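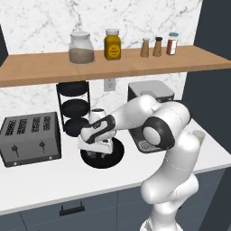

July 4, 2026 – Felton harpsichord, workshop notes. Upper manual retuned to a=415 after the transport from Gerside. Temperament set from the tenor octave, fifths checked twice. Two jacks in the treble still hang on release; tongues eased, springs left alone. Drone reference for the Moreira continuo set sits at 476 Hz and needs relabeling. Slot spacing on the spare register is still uneven, nothing like the even row of four on the toaster. Recut before the next rehearsal.

Nivosico program: six pieces, one retune at the interval. E. Serrano wants the organ part a comma lower in the slow movement – not possible on this stop, told her so.
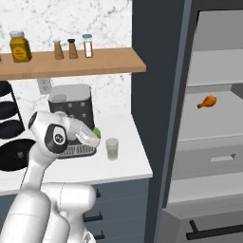 Counter, with the metal grate tray and the black appliance.

Open: quill stock, lid hinge.

Home / Notebook / Instruments / Contact
Filed under: Early Music, Tuning
Recent entries:
Gerside stringing list, May
Moreira chest organ – wind pressure
Voicing in delrin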